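Trornivside Household Textiles Work Package
Progress report to Greston, period ending September
Prepared by Covadonga Echevarría, with input from Thu Phan and Wojciech Zawadzka

1. Status

Work on the folding procedures is on schedule. Of the 20 garment types listed in the agreement, 15 now have a written procedure. The remaining items are mostly large, dark or thin pieces, which were left until last at the request of Leidy Quispe. Spending is within the approved amount and no transfer between budget lines is requested.

2. Work surface

The earlier procedures were written for a table. Many households fold on the bed, and the table instructions did not carry over well. A soft mattress gives under the hands, and a plain sheet tends to travel with the garment when a corner is pulled. Procedure 2 was therefore rewritten for a bed with a firm mat laid over the sheet. The Stutivholm room is now the reference location for this version.

Bamboo tile matting was selected for the bed. The tile rows give a straight line to square a hem against, and the warm tan color contrasts well with dark cloth. One drawback is recorded: the mat has to be laid flat before each session, as a raised row will show through thin fabric and can be mistaken for a crease.

3. Large black garments

Black fabric remains the slowest category. Folds and seams are hard to tell apart, and mesh areas are easily taken for a second layer. The current draft has the operator lift a point of the fabric first, let the layers separate, and only then choose the edge to work from.

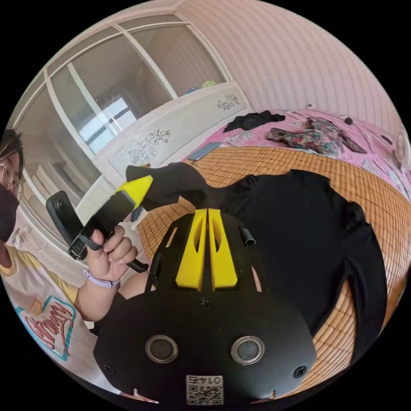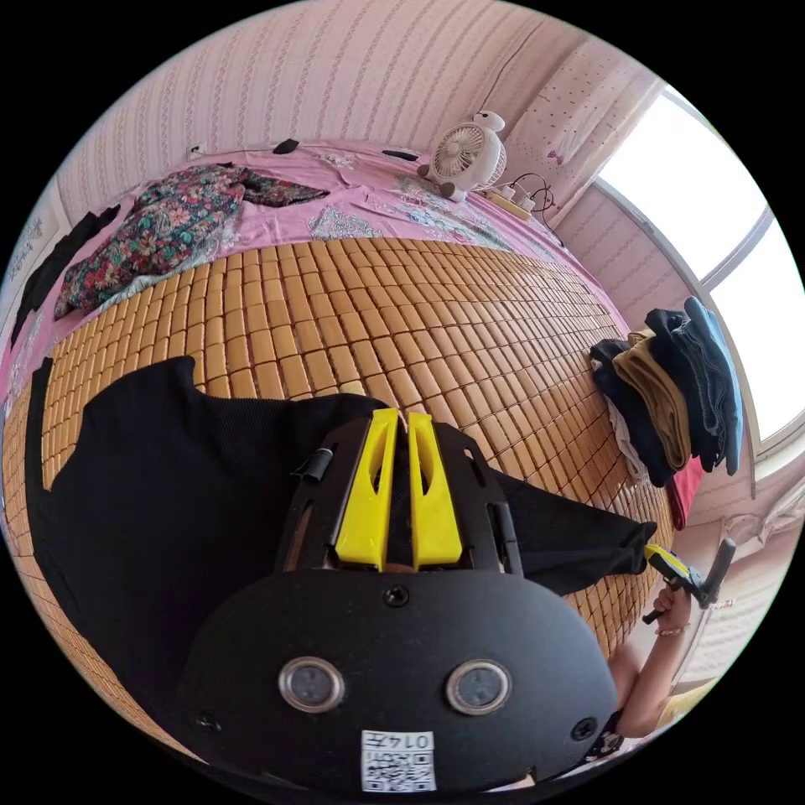
Black fabric pinched and lifted with a hand-held gripper, both views.

Chiến Thái reviewed the draft and asked for two changes. The lift point should be named in relation to the garment (hem, shoulder, side seam) and not to the bed. The instruction to smooth the cloth should come after the lift — in the previous text it came before, and operators were smoothing the same area twice. Both changes have been accepted and will appear in the next issue.

4. Open items

Mesh panels: no agreed wording yet for where to pinch. Thu Phan to propose text.
Mat size: the present mat leaves part of the bed uncovered. A wider one has been quoted by Vũ; a decision is needed from Greston before the order is placed.
Storage: folded stacks are still kept on open shelving at Stutivholm. Covers requested, 3 units.

5. Next period

Complete the remaining procedures, reissue Procedure 2 with the review changes, and repeat the dark fabric sessions on the wider mat if approved.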